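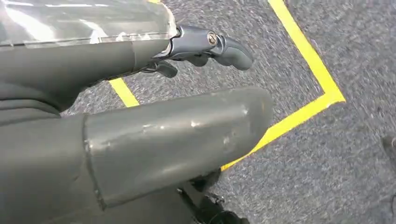

Trefor Humphreys

**Mokum opens carpeted workroom at Brarkeo Yard to small firms from July**

Mokum, which lets workspace by the day and by the month, is to open its ground-floor room at Brarkeo Yard to outside bookings in July. The room covers 169 square metres and has been used by monthly tenants only until now.

Bookings will run from 8am to 6pm on weekdays, with a late opening until 9pm on Wednesday. The day rate is £89, including power, heating and use of the goods entrance. A month costs £945 and comes with a lockable store.

Most rooms of this size in the area have bare concrete floors. Mokum has kept carpet at Brarkeo Yard - a speckled grey, which hides ordinary wear well - after monthly tenants asked for it to stay. They said it was quieter and easier on the feet over a full day. Yellow tape on the carpet is part of the floor marking, and hirers are asked to leave it in place when they pack up.

"We did look at painting lines on a hard floor," said Trefor Humphreys, who manages lettings for Mokum. "Tenants wanted the carpet, so we worked with that. If a strip of tape lifts, tell the desk and we'll put down a new one. Please don't pull up the rest."

**Hoses and leads**

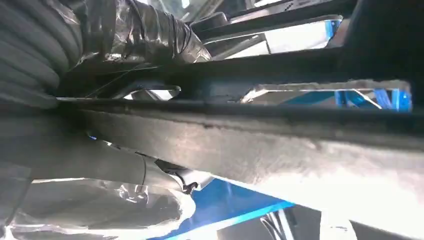
Loose hoses and leads were the most common complaint in last year's tenant survey, and the house rules now deal with them on the first page. Anything that has to cross a walkway must be covered, and spare length must be gathered up before work starts. Ties and tape are both allowed. A thick black hose can be kept in close loops, with the run beyond it bound in glossy black tape, and a wrinkled wrap with overlapping layers is fine as long as no end is hanging free. Tape must not be stuck to the walls or to the carpet outside the marked lines.

Hirers should bring their own tape. The desk keeps a small stock of hook-and-loop ties, which can be borrowed and handed back with the key.

**Storage and cleaning**

The lockable stores have been fitted with Oprea shelving, which can be moved up or down without tools. Day hirers can leave items overnight for £5 if they are booked in again the next morning. Liquids, paint and gas bottles cannot be stored.

The carpet is vacuumed every evening after closing. Spills should be blotted and reported the same day. Prevosus, the cleaning contractor for the whole yard, will treat stains at no charge where they are reported on time.

Viewings can be arranged through the Mokum lettings desk at Brarkeo Yard. Monthly tenants keep their present terms and do not need to book again.

**Press contact:** Trefor Humphreys, Lettings, Mokum, Brarkeo Yard

Ends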